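Following the news without losing your whole evening

5/14/22

Sanctions, gas talks, ceasefire talks, it never stops. Quick ones that work in our kitchen.

Pick 2 times a day. Breakfast and after dishes. Thats it.

Radio on the counter, not the TV. You can chop and listen.

Treaty stories: skip the first report, read the one the next day. Names and terms get fixed by then.

Paper map inside the pantry door, pencil only. Borders and front lines move. Wipe with a dry cloth, never a wet one.

Clippings go in a flat box, newest on top. I had 1,159 by November and could'nt find a thing. Now I toss anything over 4 weeks old unless it's a summit or a vote.

Phone charges in the hall overnight. Alerts off, all of them.
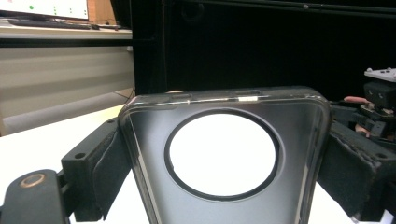
Sunday papers can wait till Monday too.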